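Bididex G2 Tabletop Arm -- demo unit

Product code 2597. In stock at our Custhorpe showroom, or made up to order with your choice of fingers.

I've been selling bench arms for long enough to know that the spec sheet is the last thing most people read, so I'll start with how this one behaves when there's a crowd round it. We had the G2 out for our open day on 13 October 2018 and it was on the go from the moment we unlocked the doors. Lots of you came (thank you!) and lots of you asked the same questions, so this page is my attempt to answer them in one place.

The G2 is a two-finger arm for light work on a table or bench. It's meant for colleges, small workshops and anyone who wants to teach a machine to pick things up without giving over half a room to it. You can move it by hand to show it a path, or drive it from the Gekstead controller, which comes in the price. There's a small camera down by the gripper, so you get the fingers' own view on your monitor while you work. People loved that part. I had two lads who hardly looked at the arm at all, they just stood and watched the screen.

For the demo we went with chess. I'd wanted to do sorting bolts, but Begoñe Bravo, who runs our training days, said bolts would send everyone straight to the tea urn, and she was right. Chess pieces are a fair test as well. A pawn has a small round head, a rook is squat, a knight is an awkward shape whichever way you come at it, and they all stand close together. If you're a little bit off with one you'll know about it from its neighbour.

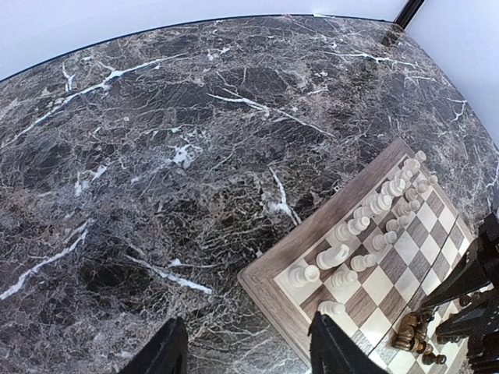 Gripper-camera view over the board, white pieces in their rows and the marble tabletop on the left.

A few of you asked about that tabletop. A shiny, heavily veined surface is harder on a camera than a plain mat, and I'd sooner show you the arm on something fussy than on a nice grey sheet that flatters it. If you're setting one up at home or in class, a plain mat will make your first afternoon easier -- start there and get brave later.

What did people think? The comment we heard most was how quiet it is. The second was that it's slower than they'd expected, and that's fair. We run it at the gentle setting with visitors about. It'll go quicker than that, but with fingers and sleeves near the table I'm not going to turn it up to impress anybody. Come on a weekday and I'll show you the faster setting from behind the line.

What's in the box
Bididex G2 arm with two-finger gripper, black
Gripper camera and lead
Gekstead controller and power supply
Bench clamp
Printed setup guide (the new one, with the proper index)

Good to know
Finger pads wear and should be treated as a spare part. Căpraru make the ones we stock, in smooth or textured, and they push on without tools. Get the textured if you're handling anything polished. A set is part number 387.

The clamp wants a solid edge to bite on. If your table has a rounded edge, ring me before you order and we'll sort out the flat base plate instead.

You'll need your own computer and monitor. The chess set isn't included either, sorry, I did get asked!

Price is £2000 for the arm and everything in the list above. Delivery is extra, or collect from Custhorpe and I'll go through the first setup with you on the bench, no charge. Allow a couple of hours for that and bring whatever it is you're hoping to pick up. I'd much rather find out here that it's too heavy or too slippery than have you find out at home.

To book a demo, ring the showroom or use the form at the foot of the page and put "G2" in the subject box.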